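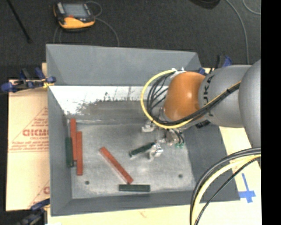 4. Setting up the block-sorting test

This section explains how to prepare the bin, the blocks and the arm for the first test with the Feltier picking software. Please read section 3 (Safety) before you continue.

Many customers ask us if the arm can already do the work of a person at the packing table. Our answer is: partly. It can take plain blocks out of a metal bin for a long time without help. It cannot yet do well with soft bags, tangled straps or mixed household things, and folding laundry is not supported at all. The block test shows you where your own cell stands between these two.

4.1 Preparing the bin

1. Put the bin on the table so that the arm can reach all four corners of the bottom.
2. Fix the bin with clamps. Pull on each side by hand. The bin must not move.
3. Check that no clamp handle stands in the path of the arm.
4. Wipe the bottom. Old scratches are no problem, but oil and loose chips are.

Note: Shiny metal walls can reflect light into the sensor. If the software reports a block where there is none, turn the lamp away from the wall and repeat the scan.

4.2 Placing the blocks

1. Use rectangular blocks of two lengths, with one color for each length.
2. Lay some blocks flat against a wall, and others side by side with a small gap.
3. Lay at least one block diagonally in the open area.
4. Do not stack blocks in the first test.

A block against the wall is the most difficult, for the finger needs space to go down beside it. In our workshop in Casanham the arm made 1,678 picks in September, and most of the failed ones were at a wall. A person simply tips the block with one finger and takes it. The arm must push it away first, and this push takes time.

4.3 First run

1. Keep the hand control within your reach.
2. Set the speed to 20 percent.
3. Move the arm by hand control over each corner of the bin and watch the cables. They must hang in a free loop and must not catch on the rim.
4. Start the program "Stidov basic" and let it run for 30 picks.
5. Write down each failed pick and the position of the block.

CAUTION: Do not put your hand into the bin while the program is running, also when the arm stands still. It may be waiting for a new scan.

CAUTION: If a block is held at an angle, do not straighten it by hand. Stop the program, open the gripper low over the bottom and start again.

4.4 Reading the result

With 4 failed picks or fewer, you can raise the speed and go on to section 5. With more, check the clamps and the light first – then the gripper. For mixed parts, please use the Mollel settings in section 7, and plan to have a person nearby.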